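The Green Table Stays

I have spent most of July trying to get one table right. It is a square table, it is green, and I am now on my third attempt at making the top look like something a grown adult would put a plate on.

The first attempt was paint. The can said "forest," which I took as a promise. It dried to the color of a dollar-store Christmas wreath, and it was so shiny that Nneka came over, leaned down and checked her teeth in it. I sanded it off over two evenings and was still finding green dust in the silverware drawer a week later. Some of it may have been in the soup.

The second attempt was a vinyl sheet, 80 bucks with shipping, from a place called Riltex. It arrived rolled up tight and had no plans to be any other way. I put cookbooks on the corners. I put the heavy Dutch oven in the middle. Every morning I came downstairs and one corner had flipped its cookbook over, always the same one, and always onto the floor. I gave the vinyl to Obinna for his workbench, and he tells me it's still curling.

By then I'd started having opinions about green, which is a bad sign in a person. Sage is out, because every waiting room in the county is sage. Mint makes me think of toothpaste. Olive was fine until I held the sample next to an olive. What I wanted was the green of an old wine bottle, flat, no shine at all, dark enough to hide a coffee ring until company has gone home.

So, attempt three. Bottle green, matte, and I've kept my hands off it ever since, apart from the hour I spent squinting at it sideways. The color isn't dead even. It goes a touch lighter in one part and darker in another, and I've decided to call that depth. 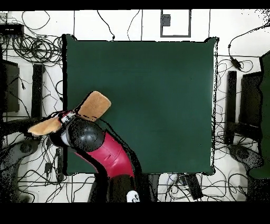

The edges are another matter. I had a plan for the edges involving a straight line. Xóchitl, who hems her own curtains and therefore outranks me, took one look and said "rustic," in the voice people use for other people's haircuts. I said I'd meant it. She asked if I'd meant it all the way around.

There's also the question of what goes on top. My mother wants a runner. Kelechi wants to play cards on it and has been told he may, without nachos. I'd like to leave it bare for as long as I can get away with it, which in this house is until the mail comes.

Next up are the chairs, which are orange. I have a sample card for those in my coat pocket and I'm not ready to talk about it.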